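Grevirside opens its doors, and most of its drawers

The Grevirside household swap has a reputation in our end of town, chiefly among people who can't walk past a trestle table. I went to the open day on 2020-07-29 with an empty backpack and a firm rule about bringing home one thing. The rule lasted until the second room.

Entry is by gold coin and the queue moves at the pace of whoever is chatting at the front. Zdzisław Pawlak, who runs the sorting, met our group of 5 at the side door and took us through the house in the order things arrive: hallway, kitchen, back bedrooms. He told us 2,930 items had come through since February, a figure he knows because he writes each one in a ledger. I asked how many had gone out again. He turned a few pages and said that was a different ledger.

The kitchen is the respectable part. Saucepans are nested by size, lids live in a dish rack, and there's a Lollinel cake tin that three separate people picked up and put down while I stood there. Zdzisław is strict about lids. A lid without its pot goes on the windowsill for a month, then out.

The bedrooms are where the system loosens its collar. Anything that arrives in a mixed carton stays in its carton until someone has an afternoon to spare, so toys and bottles travel together like relatives at a wedding.
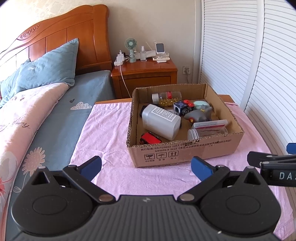
I'm told the trick with a mixed carton is to take out the biggest thing first and resist playing with the rest. I managed the first half. Containers go to the kitchen for a wash, small vehicles go in the tub by the door, and whatever can't be named goes to Mrs Marciniak, who names it. Her word is final, even when it's "thingummy".

Morning tea was in the yard: Isik coffee from an urn, and lamingtons at a price I'd call optimistic. The raffle had sold 391 tickets by eleven o'clock. First prize was a bookcase, to be collected by the winner, up a flight of stairs.

I came home with a colander, two jigsaws (one guaranteed complete, one described as "a challenge") and an eggcup. The next open day hasn't been set. Bring your own bags, and park on the street behind, where the neighbours are more forgiving.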